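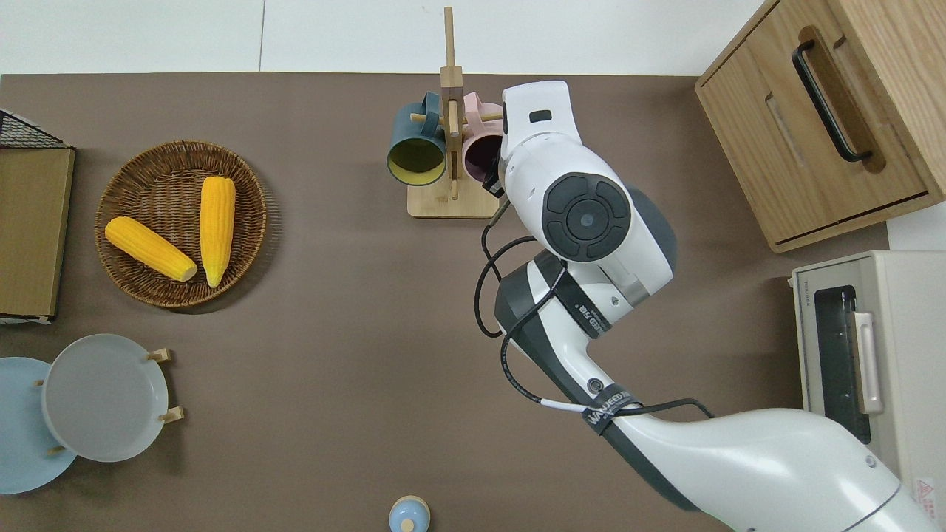 Início Perguntas Etiquetas Utilizadores Entrar

Ensinar o braço a pendurar canecas: guiar à mão ou teleoperar?

Raquel Falcão
Boa tarde a todos! Comecei há pouco a gravar demonstrações com um braço e estou rendida, passo os serões nisto. A tarefa é pegar numa caneca pela asa e pendurá-la num suporte de madeira com pinos curtos. Até agora guiei sempre o braço com a mão, em compensação de gravidade, e já tenho 25 demonstrações. O problema é que o movimento fica bonito até perto do pino e depois sai aos solavancos, porque tenho de fazer força no punho para acertar a inclinação. Na reprodução, a asa bate na ponta do pino quase sempre. Vale a pena passar para comando remoto? E posso misturar os dois tipos de gravação no mesmo treino?

Vilten
Passa para comando remoto, sem dúvida. À mão acabas por tapar a câmara com o braço e o modelo aprende contigo no meio.

Gedau
Que tarefa boa para começar! Pendurar canecas parece simples e tem lá dentro quase tudo: orientação da asa, folga pequena, contacto no fim.

Eu não deitava fora as 25. Vê primeiro se os solavancos estão na trajectória gravada ou só na força. Se estiverem nas posições das juntas, corta as piores e grava outra vez a parte final, a começar com a caneca já na garra e a um palmo do suporte. São gravações curtas e fazem-se num instante. Aproxima-te sempre do mesmo lado do pino, pára um momento antes de encaixar - esse segundo de pausa ajuda imenso - e só depois baixa a caneca.

Com comando remoto o punho fica muito mais limpo, mas perdes o tacto. Nas minhas primeiras 9 tentativas empurrei o suporte inteiro pela mesa! Prendi a base com fita de dupla face e baixei a escala do movimento para metade quando a garra chega perto. Mudou tudo.

Quanto a misturar: dá, desde que guardes as acções no mesmo formato e as imagens sejam parecidas. Se numas aparece a tua mão e noutras não, eu treinava em separado e comparava. E varia a posição da caneca à partida, senão ele só sabe ir buscá-la ao mesmo sítio.

Vilela
Concordo com o Gedau na pausa. Acrescento que convém abrir a garra devagar no fim, a minha puxava a asa para fora do pino ao largar. Depois conta como correu, Raquel, estou a torcer por essas canecas!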